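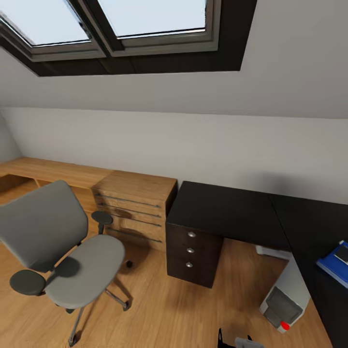 Why did the gripper keep closing after the stop command in the attic runs?

Because the stop went to the arm controller and the hand never got it. The hand runs on its own loop and holds its last target until it receives a new one. A stop that only freezes the arm leaves the fingers doing whatever they were last told.

April, attic setup, continued from yesterday's entry

Task is floor reach in the simulated attic room, the one with the oak desk, the dark L-shaped desk and the office chair. Start above the floor near the chair, go down to the planks, stop at clearance height, close on command, lift. Effie had it working in the plain room last month with no changes to the hand code. I moved it over to the attic and left her settings alone except for the start pose.

First batch was 20 runs. 13 finished clean. 5 stopped on the force limit during descent and were logged as aborts, which is correct. The other 2 are the problem. In both of them the force limit tripped, the arm froze, the log says STOPPED, and the finger gap went on shrinking until it reached the closed target.

Run 7 is the one to look at. Trip at step 133, arm velocity zero one step later, gap still changing well after that. Run 16 looks the same with a shorter tail. I replayed both twice from the saved state and got the same curves, so it isn't timing noise.

Wajid asked whether the fingers were just being pushed by contact with the floor. Checked. Contact force on the fingers is zero for most of the tail, and the motor command on the hand is not. They are being driven.

Went through the stop path with Declan after lunch. What we found:

The force monitor publishes one stop message. The arm subscribes. The hand used to subscribe too, under the old name, and the name was changed when we brought in the Clasow bridge. Nothing complains when a subscriber listens to a topic that no longer exists. The abort in the 5 good cases only looked right: the close command hadn't been sent yet, so the hand had nothing to carry on with.

That means every abort we logged since the bridge went in needs a second look. Efa is pulling the list.

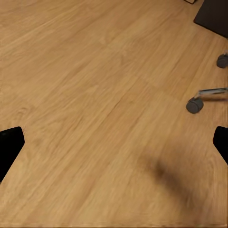

Notebook 2, p. 133

Second thing, separate from the stop. The start pose near the chair is poor. The casters and the metal leg are close in on the right side of the view, and on the way down the right finger has much less room than the left. Three of the force trips were the right finger touching the chair base. The planner has the chair as a single box around the seat, and the base sticks out past it. So it was planning through the leg and calling it free space.

Mereana says the chair model has a proper collision mesh and it was turned off to save time in the Dorkier tests. Turned it back on. Planning is slower but still fine for this work. I also moved the start pose away from the chair and will keep the old one as a test case, because it's a good way to get a trip on demand.

Changes made today:

Hand subscribes to the current stop topic. On stop it sets its target to its present position and drops motor effort to the hold value. Declan wanted it to open on stop. I don't agree – if it's holding something heavy, opening is the worse outcome. Left it as hold for now. Effie to decide before any of this goes near the real arm.

Startup check added. If either the arm or the hand has no live connection to the stop topic, the run refuses to start and prints which one is missing. Tested by breaking the name on purpose, on each side in turn. It refused both times.

STOPPED is now only written to the log when arm and hand both report back. Before this it was written when the message was sent, so the word didn't mean much.

Reran run 7 and run 16 from saved state with the fix. Gap goes flat within two steps of the trip in both. Have not rerun the full batch.

Real arm stays locked out until the same check is in its startup. Wajid has put the tag on the cabinet and has the key. The hardware button cuts power to both, so it isn't affected by any of this, but we use the software stop far more often and people have been reaching in after it. Please don't, until this is closed.

To do
Full batch of 20 again, new start pose, then the old one
Efa: list of earlier aborts, mark the ones where close was already sent
Declan: find anything else still using the old topic names. The Faulkner logger probably is
Ask Mereana if the desk pedestal and drawer unit have their meshes off as well
Stop test with something in the fingers. All of today's were empty

Left the machine running the mesh check at 6:40, output goes in the usual folder.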